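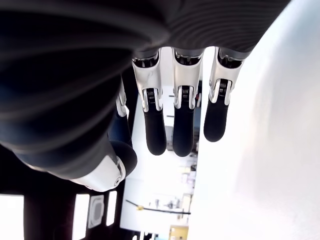
Opening: give yourself something bright to work on

Hello and wait for the chairs to stop scraping. Say who I am (Hạnh, I sort things, I like it far too much) and thank Ngọc Tăng for setting up the tables at the back, where we'll all be going at 4.

First point, straight in. Before you sort a single drawer, find a bright white surface. A tabletop, a countertop, an old bedsheet thrown over the ironing board, the back of a roll of wallpaper. I have used all of those and I love every one of them! Small things show up on white. Black screws, hair clips, the tiny rubber foot that came off something three years ago – you see them right away, and you see the shadow under them too.

Ask for hands: who sorts on the bed? (It will be most of the room.) Who has lost something in the bedspread while doing it? Same hands. Let them laugh and move on.

Tell the button tin story

Keep this short, I always run long here.

My aunt's button tin. Big cookie tin, lid dented, buttons up to the rim plus a thimble, two foreign coins and a key. I tipped it out on a brown patterned rug, sorted for a whole evening, and was so proud. Next morning I stepped on four more. Then I did it again on a white sheet and it was a completely different job. I could see there were two kinds of cream button that I'd put together as one. Two creams! One has a pink cast to it. I'd never have noticed on the rug.

Pass the jar of cream buttons around. Remind people it needs to come back.

Light

Light first, then the pile. Put the lamp on the side opposite the hand you use, so your own arm doesn't throw a shadow where you're looking. People with a window: sit side-on to it. If the surface is shiny you'll get glare, and a sheet of plain paper over the bright spot takes care of that.

Shiny things are their own puzzle on white. A silvery washer can vanish if the light comes from straight overhead. Drop the lamp lower and the edge lights up. Show this with the desk lamp – turn it slowly, the front row always goes "oh." Do it twice for the back.

When to go dark

Somebody will ask, so get in ahead of them. Clear beads, white buttons, fishing line, grains of rice if you're that kind of person: use a dark tea towel on one corner. You don't need a second table. I keep mine folded to the size of a placemat and slide it in when I hit the pale stuff.

(If Ngọc is in the room, ask her to talk about sorting seed on a black tray. She's much better on this than I am.)

The pour

Don't tip the whole container. A cupful, spread flat with the side of your hand, one layer deep. When you can't see white between the pieces, you've poured too much. Push some back.

Then just look for a minute. This is my favorite part of the entire business and people skip it! Your eye starts grouping before your hands do. The long things go together, the things with holes, the things that are plainly broken. Let it happen and then start moving pieces.

Leave a strip of white down the side you write with. That's for the "what on earth is this" pieces. It will fill up. Fine. By the end you'll know half of them, as the other half of the thing turns up in a later cupful.

Containers, quickly

Low ones. Jar lids, saucers, muffin tins, the trays that mushrooms come in. If you have to lift your hand high to drop something in, you slow down and you start tossing, and then it's on the floor. Mention the muffin tin again in case they missed it, I'm devoted to the muffin tin.

Labels come at the end. I used to write them first, in nice pens, and then the pile would refuse to match my labels. Scraps of masking tape, soft pencil, stick them on when you're done.

Stopping

Ten minutes is a perfectly good session. So is one cupful. If the table is needed for dinner, lift the sheet by its corners – the leftover pile slides to the middle and you pour it back in the tin. Practice the corner lift at the front with a volunteer from the audience. Use the big buttons for this and not the seed beads. (Nông library, July. We were picking up beads until closing.)

Things people ask

What about gridded cutting mats? Lovely for measuring, busy for sorting. Flip it over if the back is plain.

My table is glass. Put paper under it or on top of it, either way works.

How do I stop round things rolling? A towel under the sheet. Gives it just enough nap.

Kids? Yes please! They're wonderful at it and they're ruthless. Bigger pieces for little ones, nothing they could swallow.

Do I have to keep all this stuff? No, and we have a whole other talk on that. Today we only find out what's there.

Last bit before the tables

Everyone gets a cup from Ngọc and a square of white card. Sit wherever. There are mixed cups and all-hardware cups, so trade if you get one you don't like. I'll come around with the lamp. Anyone who finds a cream button with a pink cast, shout.

Reminder to self: collect the jar. Bring in the muffin tins from the car before 4. Thank the Nonis Hall people for the urn.

78 shares · 10 comments

More talks from Jisico
Low Containers and Why I Love Them
Keep, Pass On, Don't Know: Notes from the Drilalis Evening
Ngọc Tăng on Seeds, Trays and Patience
One Drawer, One Afternoon (part 2)

Contact | © Jisico Talks, text by Hạnh Lương | Back to top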